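How to sort out a desk with see-through storage boxes

I have been slightly obsessed with clear and smoky plastic boxes for years, and I will happily tell anyone who stands still long enough that they are the best thing you can put on a desk. You can see what you own! You stop buying your fourth roll of sticky tape! If your work table has turned into a heap of chargers, pens and unopened post, set aside an afternoon, put the kettle on and work through the steps below.

What you need

A few translucent boxes, at least one with handle slots at both ends
A soft cloth and a drop of washing-up liquid
Paper labels or masking tape, and a pen that doesn't smudge
A tape measure
A bin bag and a carrier bag for things that live elsewhere

Step 1: Clear the top completely

Take everything off and put it on the floor or the bed. Yes, the lamp too. I used to leave the "useful" things where they were and tidy around them, and I always ended up with the same muddle in a slightly different order. Wipe the table down while it's bare and let it dry.

Step 2: Measure before you buy

Measure the depth of the table, then take off whatever space you need for a keyboard or for writing. My own table is 600 mm deep, and a box running front to back suits it far better than one lying across. A long box turned sideways takes up all the elbow room, but turned lengthwise it behaves like a deep drawer and you can pull it towards you by the near handle. Check that it won't sit over the cable hole if your table has one. Mine did for a month and I couldn't work out why the laptop lead kept pinching.

Step 3: Wash the boxes

New ones often have a film on them and old ones have crumbs in the corners. Warm water, a little washing-up liquid, soft cloth. Please don't use a scouring pad, as the scratches show up straight away on tinted plastic and they never come out. Dry the insides properly before any paper goes in.

Step 4: Sort into piles

Tip everything out of its old homes and make piles by what you do with it. Posting things is a pile: stamps, envelopes, tape, scissors. Charging things is a pile. Drawing or writing is a pile. I had 40 pens when I did this last October, and more than 20 of them were dry, so have some scrap paper ready and test as you go. It's oddly enjoyable.

Anything that belongs in the kitchen or the bathroom goes in the carrier bag. Don't walk it there now or you'll find yourself cleaning the oven.

Step 5: Fill the boxes

Heavy things go at the bottom - staplers, hole punches, the big tape dispenser. Stand notebooks and envelopes on their edges so you can flick through them. Small bits like drawing pins need a little tub of their own inside the box, and a washed yoghurt pot does the job beautifully.

Stop when the box is three-quarters full. You want to be able to get a hand in and rummage, and you want the handle slots free so your fingers fit through without meeting a pair of scissors.

Step 6: Label the near end

Even with see-through sides I put a label on the end that faces me, just under the slot. Smoky brown plastic hides more than you'd think once it's full, especially in the evening. One or two words are plenty: POST, LEADS, PENS.

Step 7: Give each box its place

Sit down as you normally would and reach. The box you use every day goes where your hand lands. The others can go on a shelf, and because they have handles you can lift one down when you need it and put it back afterwards. Leave the middle of the table clear for working if you can bear to.

Keeping it going

Once a month, lift each box out, give the table a wipe and have a quick look through the sides. Anything you don't recognise has probably wandered in from somewhere else. A whole round takes me less time than a cup of tea, and I still get a silly amount of pleasure from seeing it all lined up.
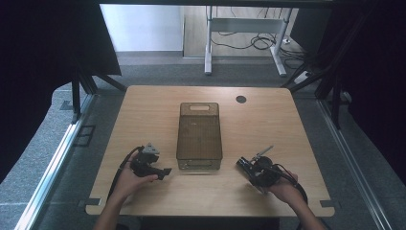 Mirela Rangel: I tried step 2 with the box lengthwise and it's much better, but my leads still tangle in there. I've started putting each one in a cardboard tube from a kitchen roll, cut in half, and standing them up in rows. Would you still label the end if everything inside was in tubes, or label the tubes?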